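Dish rack

A dish rack (my grandmother only ever said "the drainer") is an open frame that holds washed plates, cups and bowls while the water runs off them. I've been adding to this page since April and I still keep finding new bits to put in!

How it works

Air does most of the job. Plates stand on edge so water slides down the face and drips from the rim, and cups go upside down or at a tilt. If a cup sits flat on its mouth, the damp gets trapped inside, and you'll smell it by the next morning. I learned that one with a thermos lid.

Types

The plain folding kind is shaped like an X when you look at it from the end, and it goes flat in a drawer. Wire racks usually come with a tray underneath, and the tray is the part everybody forgets to wash. Then there are cupboard racks, built in over the sink with no bottom to the cupboard, so the drips fall straight into the basin. Finland is famous for these, and I'd have one tomorrow if my landlord let me.

Two-tier racks save counter space. Most people I know put plates on one level and cups on the other, though Pierina Bellini swears by bowls on top and wrote me a long letter on the subject (dated 21st May, and I've kept it).

Wood or metal?

I'm a wood person. It's quiet, it's kind to thin glasses, and a chipped dowel can be replaced for next to nothing. Beech and bamboo are common. The trouble is mold, mostly where a dowel goes into a rail. Let the whole thing dry out in the sun now and then, and rub in a little food-safe mineral oil. Radymyr Bondarchuk, who repairs kitchen things in Dellcombe, told me he glues in 3 new dowels for every rack he throws away. Steel lasts longer if it's good steel, but cheap coated wire rusts at the tips, and then you get orange marks on your cups.
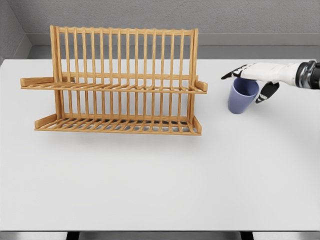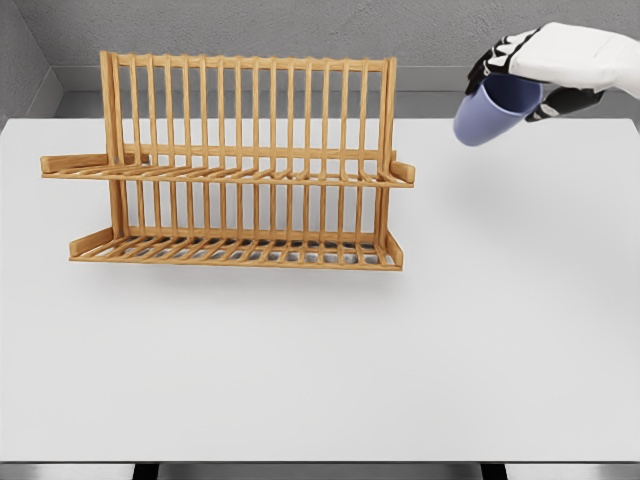

Wooden two-tier dish rack with a dowel back, both views.

See also: Draining board, Plate rack, Tea towel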